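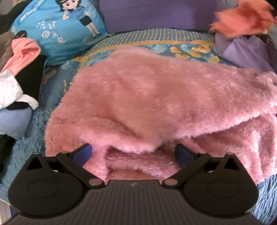
Wanted: people who don't believe the label on their emergency gear

Plokuvia is looking for 59 households to spend a winter using preparedness gear the way it gets used in real life, which mostly means badly, in the dark, with somebody asking where the can opener is. If you have a closet full of supplies and a nagging feeling that half of it won't do what the package says, please read on.

We publish a small newsletter about home preparedness. It goes out to 3000 subscribers and takes no ads and no affiliate money. For years we reviewed things the same way everybody else does. We opened the box, pushed the button, admired the carabiner and wrote something polite. We don't think those reviews were worth much. A lantern that looks great on a kitchen counter in April can be a real nuisance in January, and a meal pouch rated for two adults may turn out to be rated for two adults who already ate.

So we're trying something slower. We have our doubts about that too, and we'll get to them.

What you'd be testing

Each household gets one crate. What's in it depends on where you live and how you heat your home, but most will hold a lantern, a hand-crank radio, a water container with a spigot, a blanket that claims to be warmer than it looks, and three days of shelf-stable food. Some crates will include the Tarevby stove, which we have heard wonderful things about, nearly all of them from people who sell it. Others will have the Kartha water filter. The maker tells us the filter never needs servicing. We would like to meet a filter like that.

Everything in the crates was bought at the regular retail price with subscription money. No company picked its own sample, and no company sees your comments before they're printed.

What we'd ask of you

The trial runs for 12 weeks. Once during that time, on a date you choose, you turn off your main lights and your stove and live out of the crate for one full evening and the next morning. In the other weeks you use at least one item a week for something ordinary. Cook a lunch on it. Read by it. Take the blanket to a ball game.

You fill in a log every Thursday. It takes ten minutes if nothing broke and longer if something did. We want the dull parts: how long it took to find the switch, whether your kid could open the lid, what the instructions said and what you ended up doing anyway. If you think an item is fine, write "fine" and move on. We don't need enthusiasm. We have read plenty of it.

There is also one phone call at the end, 70 minutes at most, and we'll try hard to make it shorter.

Who we want

You don't have to call yourself a prepper. We'd like some people who do, some who roll their eyes at the word, and a good number who bought a flashlight after the last big storm and haven't thought about it since. Renters are very welcome. So are apartment dwellers, who get left out of most advice in this field on the theory that everyone owns a barn.

You need to be 18 or older, live in the continental United States, and have a place to store a crate the size of a large cooler. At least one person in the home should be able to lift a full water container. If that's hard for everybody at your address, say so on the form. We have set aside some crates with smaller containers, and we have suspicions about those handles.

Please don't apply if you work for a company that makes or sells emergency supplies, or if you get paid for posting about them. Please don't apply if anyone in the home depends on powered medical equipment, either. The lights-out evening isn't worth that risk.

What you get

You keep the crate. You also get 80 dollars, paid after the final call. If you drop out halfway, you still keep the crate, but we'd appreciate the logs you finished.

You won't get a certificate, a badge or a discount code.

Our doubts

Fifty-nine homes is not a lot. It won't tell anyone what will happen in a real disaster, and we won't print it as if it did. One planned evening without lights is a long way from five unplanned ones. People who sign up for this sort of thing are probably handier than average, too, and we don't have a clever fix for that. What we can get is a decent list of which lids crack, which batteries fade and which instructions make no sense by lantern light. That would already be more than we had before.

The stove comes with extra rules - outdoors only, never in a garage or on a covered balcony, and never left alone. If you don't have a safe outdoor spot, check the box on the form and we'll send a crate without one.

Your name and address stay with us. The crates are packed and mailed by Endomden, our shipping partner, who will have your address for that purpose and has agreed to delete it afterward. We asked for that in writing.

How to apply

Fill in the short form on the Plokuvia sign-up page. It asks about your home, your heating, who lives with you and what gear you already own. There's one open question: name an item you bought for emergencies that let you down, and tell us how. Two or three sentences will do. We read that answer first.

Applications close at 5 p.m. Eastern on the last Thursday of the month. Everyone who applies will hear back from us, including the people we can't take.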